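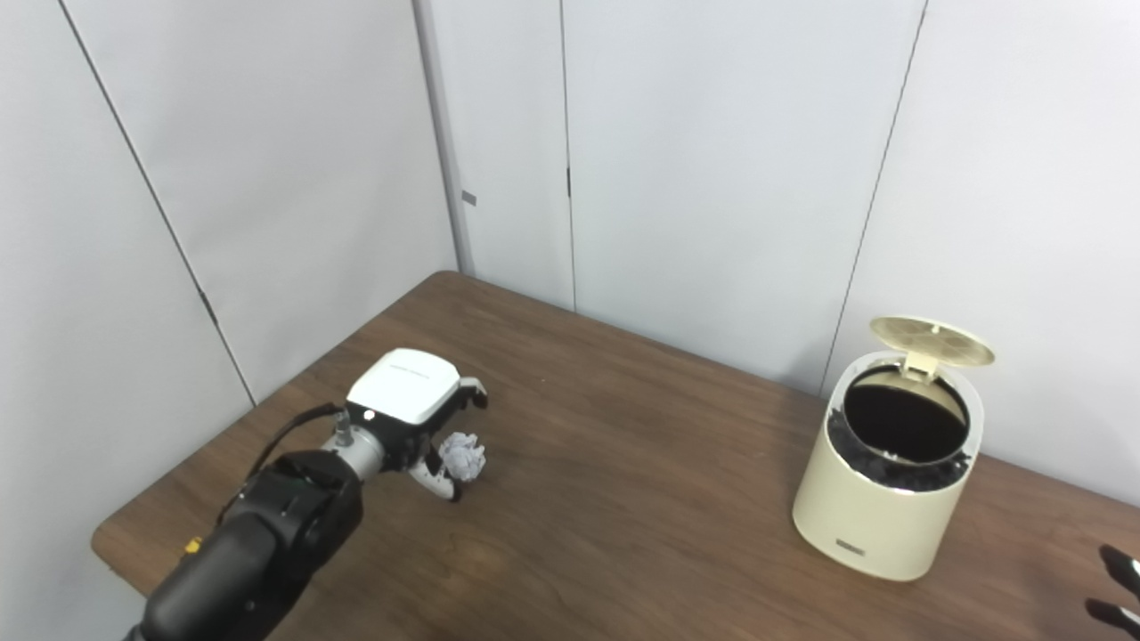 **Tabletop bins: who's a convert?**

**kolbrun_b**
I've gone from sneering at tiny bins to wanting one on every flat surface in the house! Cream body, flip-up lid, black liner, sits right on the table. Scrap paper goes straight in and I've stopped finding it under the couch.

**ditte63**
Love the colour. But a bin on a table? Mine lives on the floor where bins belong, sorry. 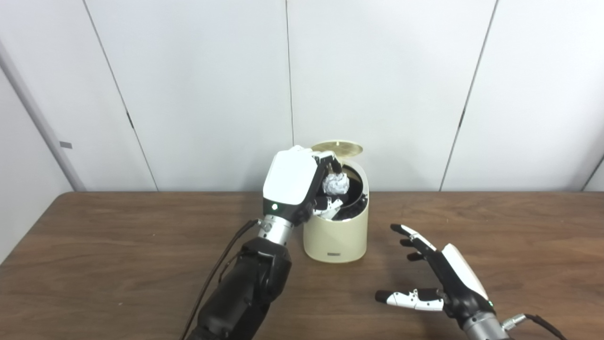
**kolbrun_b**
@ditte63 you're missing out, the reach is the whole joy of it. And the lid stands up behind the opening, so it's never in your way.

**Kitness**
Team table here. I line mine with a cut-down bread bag (free!) and fold the extra over the rim. Only grumble is that balled-up paper fills a little bin in no time. Tear it flat and you'll fit heaps more.

**ditte63**
Tearing it flat takes all the fun out. Half the point is the scrunch.

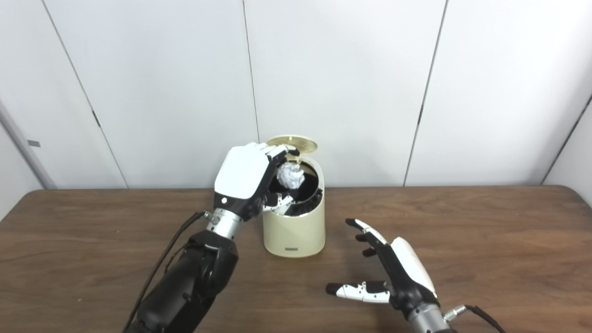

*Scrunched paper, right at the top.*

**kolbrun_b**
Scrunchers unite! I empty mine every Sunday with the recycling and it copes fine.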